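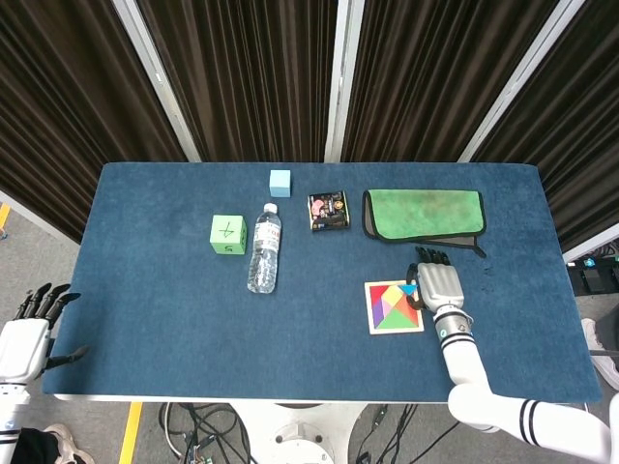 Cell 2, head view, right hand over the puzzle side

19/08/2020 - Praltwood cell 2, right wrist and mat

Carrying on from Lucrezia's note about the right hand drifting low on the far side of the table. She had it touching the cloth when it should have stopped short of it. Left hand was fine in the same runs, so I left that side alone and only worked on the right.

Checked in this order:

Wrist collar screws. Two of the four had backed off a little. Cleaned the threads, put them back with the weak threadlocker and torqued them as per the Zanetti sheet. Marked the heads with paint pen so we can see if they move again.

Wrist zero. Ran the zero routine three times. Stored offset was from March and no longer matched. New value is 538, old one is written inside the cabinet door, please don't erase it yet.

Finger cables. No fraying that I could find. Index is slightly slacker than the others but still inside the limit. Leave it.

Table height. Measured at the four corners, back right was low by 2 mm. Turned the foot up until the level was happy. I think this was half of Lucrezia's problem.

Mat. It creeps toward the back when the hands drag on it. Pulled it straight and put fresh double-sided tape along the front. The old tape was full of lint and holding nothing.

After that I put the usual items back out: green foam cube and bottle on the left, small blue cube behind, green cloth at the back right, tangram board in front of it.

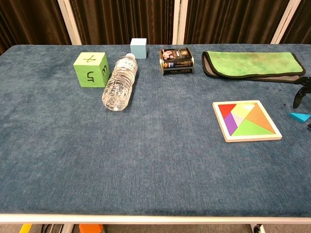
Same table, chest view, one tangram piece out of the tray

Approach height is now set in the Mistia config, file is wrist_right_b. The speed cap was still at 2000 from somebody's test - I put it back to 1000 and it should stay there until the paint marks have been checked after a full day. If you need it faster, ask me or Lucrezia first.

Cables under the table are still a mess. I didn't want to unplug anything with the zero freshly stored. Needs a proper tray and about an hour with the power off. Flerel quoted for the tray but only in the long size, so I have asked again.

To do:
- recheck collar screws after 32 cycles, then at end of day
- redo the level once the foot has settled
- order threadlocker, the tube is nearly finished
- cable tray, waiting on Flerel
- Lucrezia to repeat her far side runs with the new offset and write the heights in here

P. Sarkar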